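Skonlow Centre for Catering Studies
Kitchen Practice 1, Handout 6
Work surfaces and the storage of mixing bowls
Revised 6/23/21

6.1 Scope

This handout covers the choice and care of table surfaces in a small preparation room, and the stacking of metal bowls between uses. It should be read before the practical session. Knife storage and glassware are dealt with in Handout 7.

6.2 Terms

Work surface: any top on which food, or a vessel holding food, is set down.
Banding: the strip fixed along the edge of a top. It may match the top or contrast with it.
Nesting: placing a smaller bowl inside a larger one, both the right way up.
Capping: placing a bowl upside down over another. Capping is not used in this course.
Seat: the line or patch where two nested bowls touch.

6.3 Patterned tops

Stone-effect tops are common in training kitchens and in converted domestic rooms. From a working point of view the pattern matters more than the colour. A plain pale top shows crumbs, grease and dried starch at once. A veined top hides small spills, particularly where the veins are brown, orange or pink, and so should be wiped to a fixed routine and checked by touch as well as by eye.

A contrasting band helps the worker to judge where the top ends. It also marks the part of the table that is most often missed. Soil collects at the joint between band and top, and a flat cloth passes over it. Use a folded cloth edge along the joint, then dry it.

Wiping order:
1. Clear the top completely.
2. Wipe from the far edge towards the near edge in overlapping strokes.
3. Wipe the band separately, with a clean face of the cloth.
4. Dry in the same order.

6.4 Bowls: sizes and marking

The course uses stainless steel bowls in two patterns. The Mastevero pattern is wide and shallow, for tossing, coating and resting dough. The Clistgate pattern is narrower and deeper, for whisking and for liquids. Capacities in the stock list are given in millilitres, filled to the brim; the largest is 3000. Working capacity is lower. Allow 40 per cent of the depth as free space when whisking.

6.5 Nesting

Bowls are nested only when clean and fully dry. Water held at the seat leaves a mark on polished steel and makes the pair hard to separate. The wider bowl goes at the bottom, flat on the table. The smaller bowl is lowered in by the rim and released once it has found its seat.

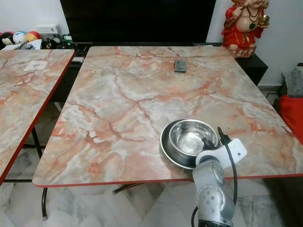

An upper bowl that sits slightly to one side is acceptable for short periods on the table. On a shelf it should be centred, as an offset bowl takes up more width and may tip when the lower one is drawn forward. Keep stacks at least 30 cm from the table edge where the room allows.

To separate a tight pair, hold the lower bowl by its rim and turn the upper one a few degrees before lifting. Do not lever with a spoon handle. Scratches at the rim are difficult to clean and tend to catch the cloth.

6.6 Other items on the surface

Small personal or electrical items should be moved before food work begins. A dark, flat item is easily overlooked at the far side of a large table, and liquid travels under it. Include the far edge in the check before wiping.

6.7 Preparation for the September session

Read sheet 2309 (Mahuika kitchen, surface log) and note the interval between wipes during a full working period. Bring two dry cloths. Stacks will be inspected for dryness at the seat, correct order of sizes and distance from the edge.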